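Terry cloth

Terry cloth, also called terry toweling or simply terry, is a woven fabric covered with many small loops of thread, made most often from cotton and used above all for towels, bathrobes and washcloths. The loops give the cloth far more surface than a flat weave of the same size, and it is this extra surface that lets a towel drink up so much water.

Weaving

Terry is made on a loom with two sets of lengthwise threads. One set, the ground warp, is held tight and forms the body of the cloth, while the other, the pile warp, is left slack, so that it rises into loops as the crosswise threads are beaten into place. Loops may stand on one side or on both. Where the weaver wants a flat stretch, such as the hem or the decorative band near the end of a towel, the slack threads are simply pulled in and woven down with the rest.

The weight of the cloth is given in grams per square meter. A towel of 400 is thought of as light and quick to dry, handy for the gym or the beach, and heavier grades feel plusher but take their time on the line.

Regional production

In the mill town of Ustberg, terry weaving was for many years the main trade, and the Ostrowski works there employed 2,000 people at its height. Its best-known line, the Predis towel, was plain white with a narrow hem, and older households in the district still call any white bath towel a predis, whoever happened to make it. The neighboring town of Plekitz holds a towel fair each August, where seconds and remnants are sold by the armful.

Care and folding

New terry is best washed once before use, without fabric softener, which coats the loops and leaves them less thirsty. A good shake before drying helps the pile stand up again. A snagged loop should be snipped off with scissors and never pulled, as pulling can draw out a whole row.

Terry does not hold a sharp crease, and a towel dropped over a chair settles into a soft heap in which the hem, the folds and the nubby pile may all show at once.

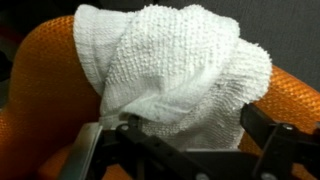
For folding, it is usual to lay the towel flat, smooth it from the middle outward, and bring the long sides together first.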